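4. Results

4.1 Dust load on working surfaces

The 104 desks in the sample were sampled in two rounds, the first beginning on 13th March and the second in June. All of them stood in rented rooms or small flats in Dresden or in Werholm. Each desk was divided into a rear strip, a middle field and a front strip, and dust was lifted from each part with pre-weighed adhesive film. The occupants were asked to leave the surface alone for 7 days before the visit and to go on using the room as usual.

In both towns the rear strip carried the heaviest load. The difference between rear and front was larger in rooms where the desk stood against a wall than in rooms where it stood under a window or free in the room. We had expected the window desks to be the dustier ones, as Delić and Grumulau both report for offices, but their rooms were mechanically aired and ours were not. In the flats we visited, most windows were opened for short periods in the morning and then kept shut until evening.

Fibres made up most of the material from the rear strip. Bedding and clothing were the likely sources, especially in the smaller rooms, where the bed was often within arm's reach of the desk. Mineral particles were more common in the Dresden samples and were found mainly in rooms facing a street. Paper dust was present everywhere in small amounts. We did not try to separate skin particles from other organic matter.

The number of objects kept on the desk had less effect than their position. Things that were picked up and put back each day left little dust around them. Objects that stayed in one place, such as lamps, speakers and stacks of books, had a ring of heavier dust on the side facing the wall. Screens mounted on the wall made no measurable difference to the strip below them in Werholm. In Dresden the effect was slight and may be due to the small number of such rooms.

4.2 Cleaning habits

Occupants filled in a short form on how they cleaned the desk and how often. Dry wiping with a cloth was the usual method in both towns, followed by wiping with a damp cloth. Sprays were named less often than we had assumed from shop sales. Many people wrote that they cleaned the desk only when they were already cleaning the floor.

The forms also asked which part of the desk was wiped first. Most occupants began at the front and worked away from themselves, and a fair share of these stopped short of the rear strip. Those who began at the back had lower readings there in both rounds (Figure 2). The order of wiping made no difference to the middle field.
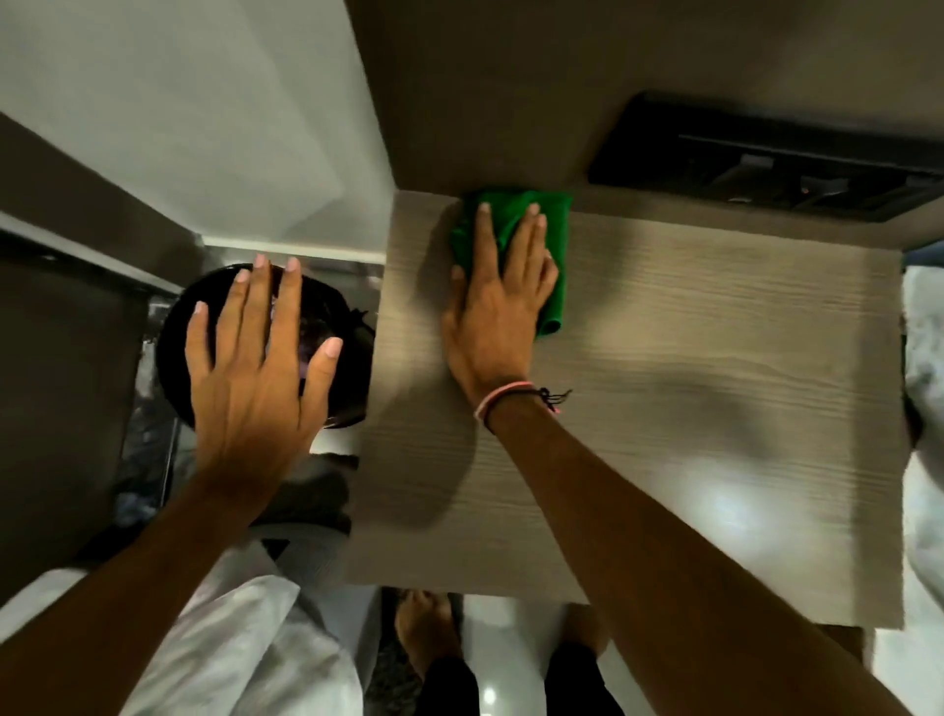 Figure 2. Wiping at the back edge of a desk by hand with a cloth.

Does it matter whether the cloth is dry or damp?
For the rear strip, damp wiping left less dust behind, and the gap between the two methods was still present after 30 days. On the front strip the two methods gave much the same reading.

Folding the cloth was mentioned on a few forms and was not followed up. We also lack information on how often the cloths were washed. Both points should be added to the form if the survey is repeated, together with a question on whether the desk is shared. The readings for shared desks in Werholm were uneven and have been left out of the comparison in section 4.3.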